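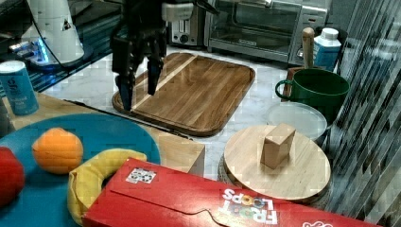 The file from Flemberg came in just after lunch. It was a comedy called *Stulter*, with 1,558 subtitles to check and a note saying the disc was due at the factory in 12 days. Miyuki Nishimura had worked on the first one, which had gone straight to rental and done well enough to get a second.

She made tea, shut the window and pressed play.

The story was much the same as before. Two brothers ran a failing driving school. The older one wanted to sell it and the younger one had lost the deeds in a card game. There was a goat this time. Most of the jokes depended on people shouting over each other, and whoever had written the subtitles had given up on that and put only the louder voice.

She started putting the quieter voice back in. In the first film the quieter voice had belonged to an actor called Skender, who played the driving examiner and had all the good lines under his breath. She remembered having to turn the sound right up to hear him. He was still the examiner, with a worse moustache.

At 21 minutes he failed a nun on her parallel parking. As he got out of the car he said something that wasn't in the script. Miyuki played it again. She put her headphones on and played it a third time.

He had said, "I'm not doing another one of these."

The subtitle said, "Mind the kerb."

She rang Flemberg. A young man in post-production told her to go with the script.

"It isn't what he says, though."

"It's what he's meant to say."

"Did anyone ask him about it?"

"He's not returning calls," the young man said. "Is the rest all right?"

She said the rest was slow going, and that the goat scene was out of sync. He said he knew about the goat.
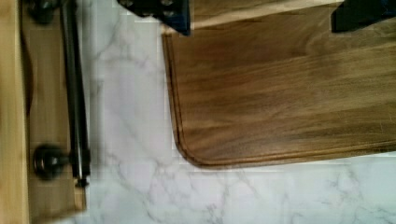 ## The second disc

*Stulter* came out in May. Flemberg sent her a copy in a padded envelope, and she left it on the shelf by the phone for a while before she watched it with her sister, who liked that sort of thing.

Her sister laughed at the card game and at the goat, which was still out of sync. When the nun reversed into the bollard she had to put her plate down.

"What does he say there?" she asked. "When he's getting out?"

"Read it."

Her sister took the remote, went back and turned on the subtitles. The line came up in white at the bottom of the picture. Miyuki had typed it exactly as he said it and sent the file off with the others, and no one at Flemberg had rung to complain.

"Is that part of the joke?"

"I don't think so."

"It's quite funny."

"Yes," Miyuki said. "He's good."

They watched to the end. The brothers kept the driving school and the nun passed on her second go. Skender was eighth in the credits, below the man who played the bank manager, and her own name went by too quickly to read. Her sister asked if there would be a third one.

Miyuki said they had already booked her for it. She got up to take the disc out, and her sister asked her to leave it in for a minute, as she wanted to see the bit with the goat again.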